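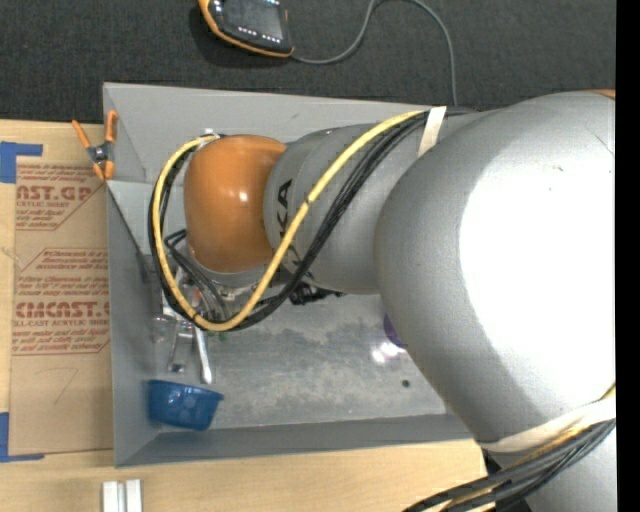

Sorik Colour Words is a collection of the names people give to colours when nobody has handed them a list to choose from. We love this subject! Ask for the colour of a painted door and one person says "green", the next says "sage", and a third says "old bathroom", and all of them are perfectly sure. Surfaces make it better still. A glossy orange with a small bright reflection on it will usually get called orange straight off, while a rounded silver-grey housing, half washed out to white by a highlight, gets grey, silver, white, pale and (once) "shiny" from people sitting at the same table. Even a pale wooden tabletop can start an argument about where yellow stops and brown begins. The collection is made of flat paper swatches, so it leaves shine out of things entirely, but that sort of disagreement is what we were after.

Contents

swatches.csv — one row per swatch, 250 in all
answers.csv — one row per answer, 3120 in all
people.csv — one row per person taking part, 49 in all
spelling.txt — the variant spellings we folded together
notes.txt — things said out loud during the sittings that seemed too good to throw away

Where it comes from

The answers were gathered in two towns, Pristeck and Zirnberg. The Pristeck sittings took place in the reading room of the town library and the Zirnberg ones in a school hall, always by a window and always before noon. People saw 15 swatches at a sitting, one after another, on a white card. They wrote down the first name that came to them. There was no time limit and no wrong answer, and they could leave a line blank.

Many came back for another sitting, and we were delighted, as it means you can see how one person's words shift from one week to the next. Somebody's "mustard" in March may be "curry" a few weeks later. Where the same swatch came up again for the same person, both answers are kept.

The swatches themselves come from the Athanasiadis sample book, a bound set of painted papers made for decorators and long out of print. Our copy had been stored shut, so the papers have kept their colour well, apart from a few of the violets near the front. Those are marked faded = yes in swatches.csv. Please don't drop them without looking, they drew some of the best names in the whole set.

Columns in answers.csv

answer_id: a running number
person_id: matches people.csv
swatch_id: matches swatches.csv
sitting: which sitting this was for that person, starting from 1
place: Pristeck or Zirnberg
as_written: exactly what was on the sheet, crossings-out removed
tidied: lower case, with spelling variants folded together
head_word: the basic colour word inside the answer, if it has one
thing_word: the object, food, plant or place inside the answer, if it has one
blank: yes or no

An answer of "dark mossy green" has green as its head word and moss as its thing word. An answer of "bus seat" has no head word, and bus seat as its thing word. Some cases are hard. Is "orange" a colour or a fruit? We always treat it as a head word. "Peach", "plum" and "lilac" are thing words, which you may well disagree with — the as_written column is there so that you can make your own decision.

Columns in swatches.csv

swatch_id: the number printed on the back of the paper
book_page: page in the sample book
red, green, blue: the colour as scanned, each from 0 to 255
faded: yes or no
book_name: the name printed in the book

The people taking part never saw the book names. Comparing them with the answers is good fun. The book is very keen on rivers and battles, and the people of both towns are very keen on soup.

Reading the files

Everything is plain text in UTF-8, with commas between fields and a header line at the top. Fields with commas inside them have double quotes round them. Blank answers are empty in as_written and marked yes in the blank column, so count them from there. If you open answers.csv in a spreadsheet, tell it to treat person_id as text or the leading zeros will vanish.

What you could do with it

Draw a map of where blue turns into green for each person (the turquoise pages are wonderfully messy). Look at whether people reach for thing words more often on their second sitting. Set the two towns side by side. Write a poem out of the browns. We would be happy to hear about any of these!

Things to be careful about

Window light changes. We kept to mornings, but a cloudy morning and a bright one are very different, and the weather was not written down. Treat small differences between sittings with some care.

The scanned values were made on an ordinary office scanner. They are fine for sorting and for drawing rough charts, but please don't use them to mix paint.

No colour vision test was given. Some people told us they find reds and greens hard to tell apart and were happy to have that recorded, so people.csv has a column called self_report. An empty cell there only means nothing was said.

All the answers are in English, though for a fair number of people it is a second language. The first_language column will help if that matters for your work. It was optional too.

This is a small collection from two places. It says a lot about how its own people talk about colour and rather little about how everyone does.

Privacy

Names were never put on the sheets. Ages are given in bands, and answers that mentioned a relative or a neighbour by name have had the name swapped for [name]. One or two excellent answers suffered for this, including a very exact grey.

Changes

Second release: faded column added, spelling.txt extended, "grey" and "gray" folded together in tidied.
First release: Pristeck sittings only.

Licence

You may use, share and change the files for any purpose, as long as you say they came from Sorik Colour Words. Corrections are welcome, particularly to head_word, where a fresh pair of eyes always finds something. Please send the answer_id along with the correction.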